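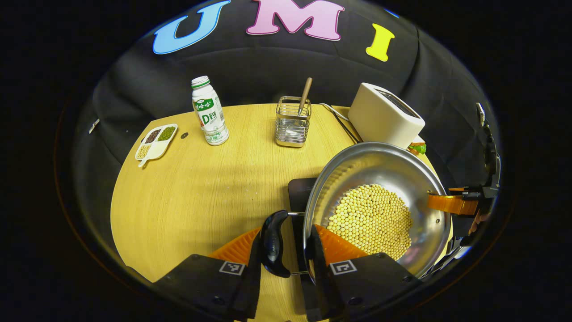 Fig. 4. Dried beans in a sectioned tray.

4. Setting up your Silteo sprouter

Fresh sprouts on the kitchen counter are a real joy, and your first batch is only a few days away! Please read this section through once before you fill the jar.

4.1 Before first use

1. Take the jar, mesh lid, drip stand and base out of the box and peel off the film.
2. Wash everything except the base in warm soapy water. Rinse well.
3. Stand the base on a level surface, out of direct sun, and plug it in. The light on the front glows green.

CAUTION: Never put the base under the tap. Wipe it with a damp cloth.

4.2 Soaking

1. Pick over your beans and throw out any that are split or shrivelled.
2. Fill the jar to the lower line and no further. Mung beans swell a great deal – far more than most people expect the first time!
3. Cover with cool water to the upper line and leave for 12 hours. Soya beans like a change of water halfway through.
4. Fit the mesh lid and drain.

Note: Grow one kind per jar. They sprout at different speeds, and the slow ones will spoil the fun for the rest.

CAUTION: Do not sprout red kidney beans in this machine. They are harmful if eaten raw or undercooked.

4.3 Growing

1. Set the jar on the drip stand, mesh side down.
2. Press Wi once to join your home network, or hold it for manual mode.
3. Rinse and drain morning and evening. If you use the Rirkora app, it will remind you.
4. Mung beans are ready when the tails are as long as your little finger is wide, or longer if you like them crunchy.

Note: If the light blinks amber with code 52, the drip tray is full. Code 59 means the jar is not seated properly – lift it, turn it a little and set it down again.

4.4 Cooking and keeping

Cook bean sprouts until steaming hot all the way through. Keep them in the fridge and use them within two days. Telma Lucero's stir-fry with ginger and spring onion is on page 12, and it's a lovely way to use up a whole jar.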